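Buvow Irkside 461 Modular Acoustic Ceiling Baffle

Product code: IRK-461
Category: Suspended acoustic treatment
Availability: Made to order, dispatched from the Kocsis warehouse

Overview

The Irkside 461 is a vertical ceiling baffle for open-plan offices, libraries, training rooms and similar interiors with hard floors and exposed services. It is hung in parallel rows below the slab or roof structure and absorbs sound on both faces. The core is compressed polyester fibre, dyed through, so cut edges match the face colour and do not require banding.

Baffles are supplied flat and pre-drilled along the top edge. Each piece hangs from two stainless steel wires with adjustable grippers at the track end. Fine levelling is done at the gripper after the full row is up. 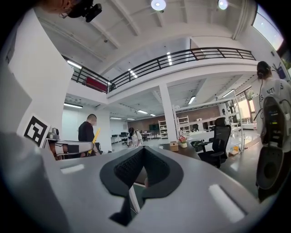
Row spacing has more effect on performance than baffle depth. At close centres the lower edges begin to act as a single plane and the upper part of each baffle contributes less. For most rooms with a finished floor to structure height over three metres, centres of twice the baffle depth are a sound starting point. Rooms with a long reverberation time in the low frequencies will need wall treatment as well, as no suspended baffle of this thickness does much below the 125 Hz band.

Specifications

Length: 1200, 1800 or 2400 mm
Depth: 177 mm or 300 mm
Thickness: 24 mm
Core: polyester fibre, dyed through
Suspension: two-point stainless steel wire, 1.5 mm
Maximum drop: 6 m
Length tolerance: plus or minus 2 mm
Colours: Chalk, Ash, Basalt, Wattle, Rust, Eucalypt
Minimum order: 6 pieces per colour

Non-standard lengths are cut to order and cannot be returned. Colour is consistent within a batch. Where a job is staged, order the full quantity at the outset and ask for it to be held.

Fixing

The baffle may be hung from the Buvow surface track, from the Lera cross rail, or direct to structure with individual anchors. Direct fixing to plasterboard is not permitted. Locate anchors clear of conduit and sprinkler pipework, and keep 100 mm between the top edge of the baffle and any duct, cable tray or luminaire. Sprinkler clearance must be confirmed by the fire engineer for the project and takes precedence over the layouts in our installation guide.

Set out the first row from a string line, not from the wall. Walls in older buildings are seldom parallel and the error is obvious once ten or more rows are up. Trim wire tails only after final levelling. Where the ceiling space is used as a return air plenum, check that baffles do not move in the airflow at full fan speed; a third wire at mid-span can be added to the 2400 mm length.

Cleaning and care

Vacuum with a soft brush head once a year. Marks can be lifted with a damp white cloth and a neutral detergent, working from the outside of the mark inward. Do not use solvent or steam. Dents from handling will usually relax within a fortnight of hanging.
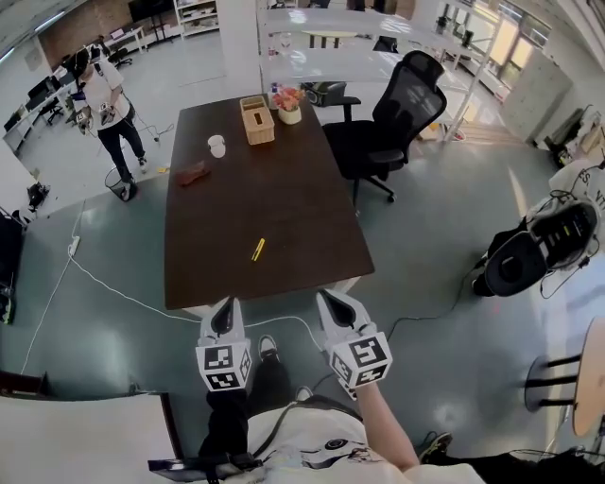
Can the baffles be painted on site to match an existing colour?

Painting closes the surface of the fibre and reduces absorption, and it voids the warranty. Custom dyeing is available on orders of 100 pieces or more, with a sample swatch sent for approval before the run begins.

Packaging and delivery

Pieces are packed flat in cartons with corner protection. Wires, grippers and top-edge fasteners are boxed separately and labelled by row if a layout drawing has been supplied. Store cartons flat, indoors and off the slab. Tailgate delivery is available in metropolitan areas; the 2400 mm length needs two people to unload.

Related products

Buvow surface track, 3 m
Lera cross rail, 2.4 m
Irkside wall panel, square edge
Spare wire and gripper kit, pack of 6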